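# Vernau基地の「疲労が減った」報告書を読んだ。まだ信じていない

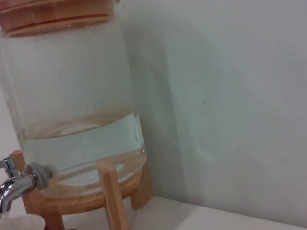 *まとめ読み表示・読了目安 17分*

2025年12月11日に公開されたVernau基地の勤務シフト試行報告書を読みました。遠隔操縦機の地上要員にZudoの疲労管理システム「Testa」を使ったら疲労が減った、という内容です。長くなりますがぶら下げていきます。

先に立場だけ。私は元軍人でも医者でもなく、交代勤務の職場で長くシフト表を作っていた人間です。基地の公開文書を読むのは半分趣味。間違いの指摘は歓迎しますが、「現場を知らないくせに」だけのリプには返しません。

報告書の見出しは「疲労スコアの有意な改善」。地元の記事もほぼこのまま載せています。記者の方、本文の後ろのほうまで読みましたか。付録Cを読んでから書いてほしかった。

仕組みをざっくり。Testaは勤務の前後に端末で短い反応テストをやらせて、睡眠時間の自己申告と合わせて点数を出す。点数が悪い人には、シフト担当者の画面に黄色か赤の印がつく。やっていることはそれだけです。

反応テスト自体は別に怪しいものではないです。眠いと反応が遅れる、というのは夜勤をやった人なら体で知っている。私が引っかかっているのはその先の集計のほう。

試行は3月に始まって14週間。対象になった勤務は2552回。ここまでは本文の最初の表に書いてあります。

ところが「改善」の計算に使われた勤務は2441回。減っています。減った理由は本文には一行もなくて、付録Cの注に「前後いずれかの測定を欠く勤務を除外」とだけある。

欠けるのはどういう勤務か、ちょっと想像してほしい。定時に終わって、机に戻って、端末の前に座れた勤務なら測定は残ります。残らないのは、引き継ぎが延びた日、呼び戻された日、もう一刻も早く帰って寝たかった日でしょう。

つまり一番きつかった勤務から順に消えている可能性がある。「可能性がある」としか言えないのは、除外した勤務の時間帯も長さも載っていないからです。載せればすぐ済む話なのに。

全体から見ればわずかな数だ、と言う人は必ずいる。でも知りたいのは平均の疲労でしょうか。事故や判断ミスは平均的な勤務で起きるとは限らない。端っこの勤務を切り落として平均を語られても困る。

私の職場でも似たことがありました。疲労アンケートの回収率が一番低いのが深夜明けの班で、集計すると深夜明けの班が一番元気に見える。会議で誰も突っ込まないまま、そのグラフが掲示板に貼られた。あれ以来、回収されなかった紙の束のことばかり気になる。

話を戻して、比較対象の問題。Vernauの数字は「導入前の自分たち」との比較です。ほかの基地と比べたわけではない。

導入前のデータは冬に取られています。試行は3月から。日が長くなって、通勤路の雪もなくなる。あのあたりの冬の道を朝暗いうちに運転したことがある人なら、それだけで点数が変わっても驚かないと思う。

季節の影響については報告書も一応触れていて、「軽微と考えられる」。考えたのは誰で、何を見て考えたのか。注もなければ表もない。

Trosauという比較にちょうどよい基地が、同じ管区の中にあるんですよ。任務も似ていて、Testaは入れていない。同じ時期に反応テストだけやってもらえば、季節の話はかなり片付いたはず。

それをやらなかった理由は「調整上の制約により」。便利な言葉です。私も上司向けの文書で何度も使いました。だいたい、頼むのが面倒だったときに使う。

もう一つ。試行と同じ時期に、Vernauでは交代の回り方そのものが変わっています。日勤→夜勤→日勤という嫌な回り方から、同じ時間帯をしばらく続ける回り方へ。第4節に、さらっと。

これ、かなり大きな変更ですよ。シフトを作っていた人間として言わせてもらうと、回り方を変えたら端末なんか置かなくても点数は動く。悪い回り方をやめたんだから。

では改善のうちどれだけがTestaの手柄で、どれだけが新しい回り方の手柄なのか。報告書の答えは「両者は一体の施策であり、分離は適切でない」。

分離できないなら、結論の節に「Testaの導入効果」と書いてはいけないでしょう。「一体の施策の効果」と書けばよい。本文では一体、結論では製品名。読んでいて一番がっくりきたのはここです。

しかも契約の更新を勧める根拠として、この結論が引かれている。回り方の変更はタダです。Testaには利用料がかかる。タダのほうが効いていたとしたら、払う理由は何になるのか。

利用料の額は黒塗りです。なので高いとも安いとも言いません。知らないので。

分析したのは誰か。謝辞によると「Zudoの技術支援を受けて基地側が実施」。この技術支援の中身が分からない。端末の使い方を教えただけなのか、集計のプログラムを渡したのか、表を作ったのか。

売り手が集計を手伝うこと自体を悪だとは言いません。機械の癖を一番知っているのは作った会社です。ただ、手伝ったなら手伝った範囲を書くのが普通で、書いていない文書は一段低く読む。私はそうしています。

点数の付け方も非公開。反応テストと睡眠の自己申告をどういう重みで足しているのか、どこにも出てこない。「独自の手法」だそうです。

重みが分からないと何が困るか。自己申告の割合が大きければ、みんなが少し多めに寝たことにするだけで点数は良くなる。反応は一つも速くなっていなくても。

で、多めに申告する動機はあるのか。あります。赤がつくと勤務を外されることがあるので。

外されるのは休めるからいいじゃないか、と思った人は交代勤務をしたことがないと思う。自分が外れた穴は、同じ班の誰かが埋めるんです。休み明けに顔を合わせる相手が。

要員が足りている職場なら成り立つ仕組みです。足りているかどうかは報告書に書いていない。充足率の欄は「本報告の対象外」。そこが対象外で疲労の何が分かるのか、私には分かりません。

自由記述欄の抜粋も載っています。好意的なものが並んでいて、「自分の状態が見えるようになった」「上官と話すきっかけになった」。これはこれで本当の声だと思う。疑ってはいないです。

ただ、抜粋の基準がない。全部載せろとは言わないけれど、どう選んだかは一文で書ける。

抜粋の中に一つだけ、毛色の違うのが混じっていました。「黄色のときに何が変わるのか分からない」。選んだ人が見落としたのか、わざと残してくれたのか。後者だと思いたい。

この一文、かなり重要だと思っています。赤は外れる可能性がある。青は何もない。では黄色は？　運用手順の節を三回読み直したけれど、「担当者が適切に判断する」しかない。

担当者の判断に任せるなら、担当者の研修や裁量の話が要ります。人手が足りない夜に黄色を見て、担当者は何ができるのか。私なら、見なかったことにする誘惑と一晩じゅう戦う。

そして黄色が何回出て、そのうち何回勤務が変わったのか。これが一番知りたかった。点数の平均よりずっと知りたい。載っていない。

記録は必ずあるはずなんです。画面に印を出す仕組みなんだから、出した記録がないわけがない。

ここまで読んで「結局ケチをつけたいだけでは」と思った人へ。いい点も書きます。

まず、公開したこと。内部資料で済ませることもできたはずで、読めるから文句も言える。付録がついているのもありがたい。付録がなければ2441という数字には気づけませんでした。

次に、地上要員の疲労を真面目に取り上げたこと。飛行機に乗らない人たちは「座っているだけ」と言われがちで、勤務の問題が後回しにされてきた。家に帰れるから楽だろう、という声は今でもある。

勤務が終わって基地の門を出て、そのまま夕飯の買い物をして帰る。切り替えの時間がない。この話は第2節に短いけれどきちんと書かれていて、報告書の中で一番よく書けている部分だと思う。

それから、交代の回り方を変えたこと。繰り返しになるけれど、これはたぶん本当に効いています。Testaをやめても、これだけは残してほしい。

私が恐れているのは逆の展開です。「Testaのおかげで疲労は管理できている」という理屈で、いつか元の回り方に戻される。端末が青なら大丈夫、と。道具を入れた職場で何度も見た流れなので。

さっき来た質問に答えます。「統計的に有意なら偶然じゃないのでは」。偶然でないことと、Testaのせいであることは別の話です。季節で下がったのも、回り方で下がったのも、偶然ではない。

「勤務の除外は普通のことでは」。普通です。前後の差を見るのに片方がなければ差は出せない。だから除外したこと自体は責めていません。除外された側がどんな勤務だったかを見せてほしい、と言っている。

やり方も難しくない。片方の測定は残っている勤務が混じっているはずなので、前だけ残っているものを集めて、全体の「前」と比べればいい。悪ければ、きつい勤務が抜けた疑いが強まる。同じくらいなら、私の疑いは弱まる。

弱まったらちゃんとここに書きます。

「軍の話なんだから全部は出せないだろう」。これは分かる。個々の任務や人員配置を出せとは思っていません。でも時間帯別に粗くまとめた除外数で、何の秘密が漏れるんでしょうか。

「Zudoに恨みでもあるのか」。ないです。触ったこともない。同じような集計を別の会社が出してきても同じことを書きます。

「あなたの職場ではどうしたのか」。端末は入れませんでした。引き継ぎの時間を勤務の中に入れて、連続夜勤の上限を下げた。それで文句が減ったのは確かだけど、測っていないので効果があったとは言いません。文句が減っただけ。

ちなみに文句が減ったのは、文句を言っていた人が異動したからかもしれない。こういうことを自分の側にも言わないと不公平なので書いておく。

同じ時期に辞めた人がどれくらいいたかも気になります。疲れ切った人が途中で抜ければ、残った人の平均は上がる。Vernauの報告書には試行開始時の対象者の説明があって、終了時のがない。

転出なのか除隊なのか、理由まで出す必要はないです。始めと終わりで同じ人たちを見ているのか。それだけ知りたい。

あと細かいところ。図3の縦軸がゼロから始まっていません。点数の図なので必ずゼロから始めろとは言わないけど、冬と試行期間の棒を並べて、差が倍くらいに見える切り方をしている。表に戻って数字を見ると、ずいぶん控えめな差です。

しかもその図だけが地元の記事に転載されている。そりゃ記事の見出しは「大幅減」になりますよね。報告書本文には「大幅」という語は出てこないんですが。

記事のほうには訂正を頼むメールを送りました。「大幅」の根拠を教えてください、とだけ。返事が来たら内容の要点を書きます。

基地の広報窓口にも質問を送ってあります。中身は、除外された勤務の時間帯別の内訳、黄色が出た後に勤務が変更された割合、Zudoの技術支援の範囲、試行終了時の対象者の扱い。

一つの問い合わせに詰め込みすぎたかもしれない。こういうのは一番答えやすい質問にだけ答えが返ってくるので、分けて送ればよかったと今思っています。

更新の判断は次の3月だそうです。それまでに付録の続きが出るなら、私の見方は変わるかもしれない。出ないまま更新されたら、まあそういうことなんだろうと思う。

管区の計画書には、Trosauにも同じ仕組みを広げる案が載っています。広げるなら、広げる前の今が測る最後の機会なんですよ。入れてからでは「入れていない基地」がなくなる。

だから私の要望は中止ではないです。Trosauで先に反応テストだけ始めて、同じ季節を一回まわす。交代の回り方もTrosauで先に変えて、端末は後から。そうすれば何が効いたか、少なくとも今よりは見える。

手間はかかります。でも契約してから悩むよりは安いと思う。黒塗りの額を見たことがないので、これも推測だけど。

追記。「付録Cが見つからない」という方が何人か。目次からは飛べません。最後までめくると、付録Bの参考様式の後ろにあります。様式が長いのでそこで終わりだと思ってしまう。私も最初はそこで閉じました。

追記その2。回り方の変更が試行と「同時」かどうか怪しい、という指摘をもらいました。読み直すと「試行期間の当初より順次」。順次ということは、班によって時期がずれている。

これ、もし本当にずれているなら良い知らせです。先に変わった班と後から変わった班を比べれば、端末の効果と回り方の効果をある程度分けられる。「分離は適切でない」どころか、分ける材料が基地の中に転がっていることになる。

指摘してくれた方、ありがとうございました。広報への質問に、班ごとの切り替え時期を追加で送ります。今度は一件だけで。

追記その3。現役で似た仕事をしているという方から、勤務後のテストは着替えてから受ける人と席で受ける人がいる、という話をいただきました。Vernauのことかどうかは分かりません。確認できないので根拠には使いませんが、測定のタイミングの規定は探してみました。

規定は「勤務終了後速やかに」。速やかに、か。席を立って少し歩いて顔を洗えば反応は戻ります。冬と春で同じタイミングで受けていたかどうかも、もう誰にも分からないかもしれない。

質問がまた一つ増えた。返事が来たらこの下に続けます。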